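News from the Moya Toy Library

14/07/2025

Dear members and friends,

The toy library in Brevside will be closed for two weeks in summer, and we would like to tell you how the borrowing will work in this time. The last evening before the break is Thursday, from 4 to 7 p.m. Everything you borrow on this evening can stay with you until we open again, without a late fee. Please take more than usual! Our shelves are full and the storage room is even more full.

In the spring we made a new catalog. It has now 916 entries, and each toy has a number on a small yellow label. If the label came off at home, please do not throw it away, put it in the bag with the toy. Without the number we must search the list by hand, and this takes a long time when the line is long.

Some families asked about the age groups. The stickers show only what the maker recommends – you know your child better than a sticker does. For children under three we ask you to check every piece for cracks before you give it to them, also when it comes directly from us. Puzzles and sorting toys should come back complete. If one piece is lost, write to us first. Often it is found under a sofa some weeks later, so we wait 30 days before we ask for money.

The yearly fee stays at 19 for one family. Families from Deltarholm can now join too, with the same fee and the same rules. For them we have a drop-off box at the Prorkorico bakery, next to the side door. Large toys do not fit in the box and must be brought to Brevside.

We are also looking for wooden train tracks, simple board games and picture books in any language. Please no soft toys at the moment, we cannot wash so many. Battery toys are welcome if the battery cover closes with a screw.

The next swap day is planned for November. The exact day will be in the autumn letter.

With warm greetings,
Isla Aitken

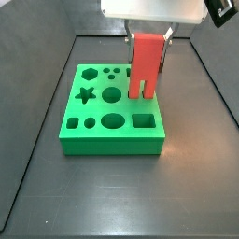
Green shape sorter with a red arch block. Sorting toys should come back with all their pieces.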